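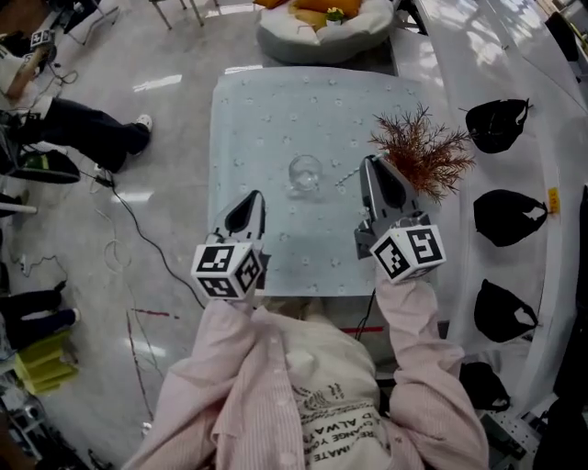
Recognition is seldom given to those who do their work early in the morning and leave before the rest of the town has finished breakfast. It is therefore a privilege to record the contribution of Magdolna Kerekes, whose kitchen on Virág Street has served a hot meal every weekday for the past nine years.

Mrs. Kerekes came to Ponora as a seamstress and worked at the uniform factory until it closed. She receives a modest pension and rents two rooms above a shoe repair shop. When a neighbor's husband was taken to the hospital one November, she began carrying soup across the landing to the children. Word reached the next building, and by the spring she was cooking for 17 people on a stove with two working burners.

The number today stands at 40. Most are retired. Several are parents on night shifts whose children stop in on the way to school and leave with bread and a boiled egg wrapped in paper. Guests are not asked to give their names or to explain their circumstances, and Mrs. Kerekes has declined every suggestion that a register be kept.

The costs are met in small amounts. Sándor Lakatos, who sells vegetables at the Saturday market, sets aside whatever remains in his crates at closing time. The Pakia bakery sends its day-old loaves. A larger stove was purchased last year after former colleagues from the factory collected the money among themselves, and Kristóf Erdős carried it up the stairs with his two sons.

I visited on a morning when lentils were being served. Mrs. Kerekes was courteous but did not care to sit down for an interview, and she answered my questions while peeling onions. Asked whether she intended to retire, she replied that she had already done so once and had not enjoyed it.

Her granddaughter, Krisztina Szabó, now 18, cooks on Fridays and has taken over the ordering of flour and oil. Readers who wish to assist may leave dry goods at the shoe repair shop on any weekday before noon. Rice, lentils and cooking oil are needed most. Glass jars with lids are also welcome, as many guests carry a portion home for the evening.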